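Três meses a coser com a Sotelo: uma máquina doméstica no meio de um guarda-roupa de teatro

Faço figurinos para um grupo de teatro amador desde 1993, e durante quase todo esse tempo trabalhei com a mesma máquina de costura, uma coisa pesadíssima herdada da minha tia que só fazia ponto direito e ziguezague (e o ziguezague só quando lhe apetecia). Quando ela finalmente desistiu, a meio de uma bainha de veludo, comprei a Sotelo da Plelleck quase às cegas. Já passou tempo suficiente para escrever com calma, e posso dizer já que estou encantada!

O trabalho que lhe caiu em cima não foi meigo. Montámos uma peça passada num balneário termal dos anos trinta, escrita por uma colega do grupo, com 16 fatos ao todo: vestidos de passeio em crepe, casacos de linho, roupões, toucas e uns fatos de banho de malha de lã que me tiraram o sono. Ou seja, tecidos que não têm nada a ver uns com os outros, e eu a saltar de um para o outro na mesma noite.

Comecei pelo crepe, que era o que mais me assustava. A minha máquina antiga engolia o crepe pelo buraco da chapa, e eu tinha o hábito de pôr papel vegetal por baixo de tudo. Com a Sotelo usei o papel na primeira costura e depois esqueci-me dele. A pressão do calcador regula-se num botão de rodar, à esquerda, e responde mesmo: meia volta para menos e o crepe passa direitinho, sem franzir. Fiz a saia de godés da protagonista, com nove panos, numa tarde de domingo, e ainda me sobrou tempo para chulear as margens.

O linho foi um passeio. Já os roupões são outra conversa, porque o turco é um tecido ingrato: é fofo, escorrega sobre si próprio, larga pelo por todo o lado e as argolinhas prendem-se no calcador. Cortei-os um bocadinho maiores do que o molde pedia, alinhavei à mão as golas e cosi com agulha 100 e ponto comprido. A máquina levou quatro camadas na zona da gola sem se queixar. Na quinta, onde entra a presilha do cinto, já tive de rodar o volante à mão, mas isso eu faria em qualquer máquina doméstica.
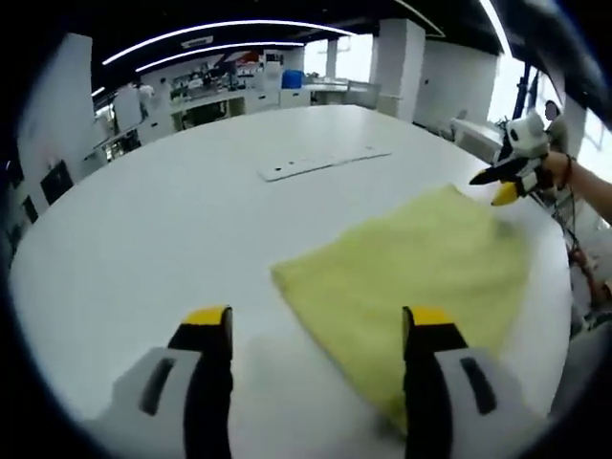

Um conselho para quem for coser turco nesta máquina: limpem a caixa da bobina no fim de cada peça. O cotão acumula-se depressa e a Sotelo, que é silenciosa, começa a fazer um tique-tique seco que assusta. A chapa sai com um clique, sem chave de fendas — um pormenor que me deixou feliz como uma criança — e o pincel que vem na caixa é bom, com cerdas rijas.

E os fatos de banho! Comprei a malha na Gresolero, que ainda tem uma prateleira de lãs finas lá ao fundo, e passei uma noite inteira a fazer amostras. O ponto elástico estreito foi o que ganhou. Estica com a malha, não ondula e, visto da plateia, parece acabamento de fábrica da época. Usei linha de poliéster da Fimness, que não é a mais bonita do mundo em matéria de brilho, mas aguenta puxões de atores com pressa nas mudas de roupa. Numa das mudas temos menos de um minuto entre o roupão e o vestido, por isso sei bem do que falo.

Também gostei muito da luz. É branca sem ser azulada e chega até à zona onde pousamos os dedos, coisa que quem cose veludo preto ou azul-marinho à noite vai agradecer. O enfiador de agulha funciona à primeira com linhas normais; com a linha grossa de pespontar, nem vale a pena tentar.

Agora, o que me irrita. O pedal é leve demais e foge pelo chão, tanto que lhe colei por baixo um bocado de tapete antiderrapante. As casas de botão automáticas saem lindas em tecidos planos, mas no linho dobrado com entretela a máquina hesita à chegada ao topo e faz um nó do tamanho de uma lentilha. Acabei por fazer à mão as casas dos casacos, que de resto ficam melhor assim numa peça de época (sou teimosa nisto). E o manual em português tem uma tradução estranhíssima, em que o calcador muda de nome de página para página.

A mala de transporte é rígida e fecha bem, mas pesa. Levei-a de autocarro para o ensaio geral e cheguei com o braço dormente. Se tiverem carro, não há problema nenhum.

Quanto ao preço, paguei cerca de um terço do que me pediam por uma semi-industrial em segunda mão, e para o nosso volume de trabalho não sinto falta da outra. Quem faz cortinas de cena ou capas forradas todas as semanas devia olhar para algo com motor mais forte. Para um guarda-roupa pequeno e variado, com sedas num dia e turco no outro, recomendo-a de coração cheio.

Na próxima montagem vou ter espartilhos, com varetas e cotim em várias camadas. Já encomendei agulhas e volto cá contar como correu.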